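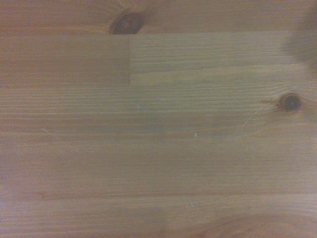 Madera clara en listones encolados, con la veta a lo largo.

Charlas > Patrimonio marítimo > Notas de la ponente

Lanchones de carga: el trabajo entre el barco y la playa
Notas para la charla de Katherine Yupanqui, 25/04/2022

Apertura (no leer, contar)

Saludar y pasar directamente a la pregunta: ¿cómo se descargaba un barco donde no había muelle? Dejar unos segundos. Casi siempre alguien contesta "con botes", y es una respuesta correcta aunque incompleta. El bote llevaba gente y correo. La carga iba en lanchón.

Decir desde el principio de qué va a tratar la charla y de qué no. Trata del lanchón de carga en fondeaderos abiertos, del Marnetti en particular y de los papeles de la casa Formont, que era su dueña. No trata de la vela de altura ni de los vapores de pasajeros. Si preguntan por vapores, remitir al final.

Diapositiva 2. Qué es un lanchón

Casco ancho, fondo casi plano, proa y popa parecidas. Sin cubierta en el centro para poder estibar sacos y cajas desde arriba. No tenía propulsión propia: se movía a remo largo, con espía o a remolque. Aquí conviene explicar "espía", porque hay público que no viene del mar: un cabo tendido hasta un punto fijo, del que se va tirando para avanzar.

El Marnetti medía menos que otros de la misma casa. Su capacidad figura en el inventario como 476 sacos "en mar bueno". En mar malo no hay cifra. El patrón decidía, y no lo anotaba.

Insistir en que el peso de un saco variaba con el producto y con el proveedor, así que no podemos pasar esa cantidad a toneladas sin inventar algo. Me lo preguntan en todas las charlas.

Diapositiva 3. Construcción

Lo hizo el astillero Pruvost, que trabajaba sobre todo en reparaciones. Construcción nueva, poca. El contrato se conserva casi entero, falta la hoja de los pagos. Dice lo siguiente:

– forro a tope, calafateado con estopa y brea
– cuadernas más juntas de lo habitual en el tercio central
– doble forro en el fondo, "el de fuera para gastar"
– defensas de cabo viejo en las dos bandas

Detenerse en el tercer punto. El fondo rozaba con arena y piedra en cada varada. La tabla exterior se consideraba material de consumo, igual que la brea. En las cuentas posteriores las tablas de fondo aparecen en la misma columna que los cabos y el aceite de lámpara, lo cual me despistó bastante la primera vez que las leí. Buscaba una gran reparación y lo que había era gasto corriente.

No sabemos con seguridad qué madera se usó en el forro. El contrato dice "la de costumbre". Ser clara en esto.

Diapositiva 4. Una descarga, paso a paso

Ir despacio, es la parte central de la charla. Usar el puntero sobre el plano del fondeadero.

El barco fondea a distancia de la rompiente. El lanchón sale con la tripulación y un apuntador de la casa. Se amarra al costado, por sotavento si el barco lo permite. La carga baja en redes desde la pluma del barco y cae en el centro del lanchón. Los hombres la reparten hacia los extremos mientras el siguiente izado ya está en el aire.

La parte peligrosa era esta, más que la playa. Barco y lanchón suben y bajan a ritmos distintos. De los accidentes anotados en los libros de Formont, la mayoría ocurre al costado del barco: manos, pies, un golpe de la red.

Después, viaje a la orilla. Se espera fuera de la rompiente, de popa a la playa, con un rezón echado por la proa. Se deja correr cabo y se entra con la ola. En la arena esperan los cargadores, que trabajan con el agua a la cintura.

Con el Marnetti un viaje redondo llevaba unas 3 horas, contando la espera al costado. Es una cifra aproximada, sacada de las horas de salida y vuelta de un solo libro.

(Pausa. Agua. Si vamos mal de tiempo, saltar la diapositiva 5.)

Diapositiva 5. El vocabulario

Palabras que salen en los papeles y que hoy confunden:

Alijo: en estos libros es simplemente la descarga. No tiene nada de contrabando.
Apuntador: el que lleva la cuenta de bultos.
Falso flete: lo que se cobraba cuando el lanchón salía y volvía vacío. Motivo de muchas cartas.
Bravo: el mar que impide trabajar. "Día bravo" quiere decir día sin jornal para la gente de playa.

Sobre "bravo", leer el fragmento de la carta del capataz, la ficha azul. Leer sin entonar demasiado.

Diapositiva 6. Los libros de Formont

Son 65 libros en total, entre diarios de descarga, cuentas y copiadores de cartas. Estado desigual. Los copiadores son los peores, la tinta se ha comido el papel en muchas hojas. Los diarios están bien y son los que más uso.

Hemos pasado a una tabla 3,180 viajes de lanchón. De cada uno se anota la fecha, el barco atendido, el nombre del lanchón, los bultos y, cuando aparece, el patrón. El patrón aparece menos de lo que yo quisiera. Los cargadores no aparecen nunca por su nombre, solo como cuadrilla.

Mostrar el gráfico por meses. Señalar septiembre: cae mucho el número de viajes y sube el de falsos fletes. Mi lectura es que la marejada cerraba el fondeadero buena parte del mes. Otra posibilidad es que llegaran menos barcos por razones comerciales, y con estos libros no puedo separar una cosa de la otra. Decir las dos.

Diapositiva 7. El pleito con Ploson

Ploson era el consignatario de varios de los barcos que atendía la casa. Reclamó por una partida de harina mojada. Formont respondió que la harina ya venía mojada de la bodega. El apuntador del barco y el del lanchón habían firmado recibos que no coincidían.

Lo interesante para nosotros es que, gracias al pleito, tenemos una descripción larga del Marnetti en uso: dónde se ponían los encerados, cuántos hombres iban a bordo, quién mandaba al costado y quién en la playa. Sin esa reclamación habría que deducirlo todo del contrato y de las cuentas.

El resultado no lo conocemos. El expediente termina con una citación.

Diapositiva 8. El final del Marnetti

Al construirse el muelle los lanchones perdieron el trabajo principal. Algunos siguieron llevando agua y carbón. El Marnetti pasa en el inventario a "depósito a flote" y, dos libros más tarde, a "desguazado, aprovechada la clavazón". No se conserva ninguna pieza identificada con certeza. Hay una caña de timón que se le atribuye; yo prefiero no enseñarla como suya.

Aclarar que un lanchón podía llevar timón aunque fuera remolcado. También lo preguntan.

Preguntas probables

¿Se puede construir una réplica? Con el contrato y el pleito se podría hacer algo razonable de formas, pero las medidas de manga son dudosas. Habría que decirlo en el cartel.

¿Cuánto ganaba la gente? Los patrones cobraban por viaje. La gente de playa, por día trabajado. Tengo las tablas en la carpeta, no citar de memoria.

¿Vapores? Recomendar la bibliografía de la hoja, segundo apartado.

¿Se pueden consultar los libros? Los diarios sí, con cita previa. Los copiadores todavía no – están pendientes de restauración.

Antes de irme: recoger las fichas azules y dejar las hojas sobrantes en la mesa de la entrada.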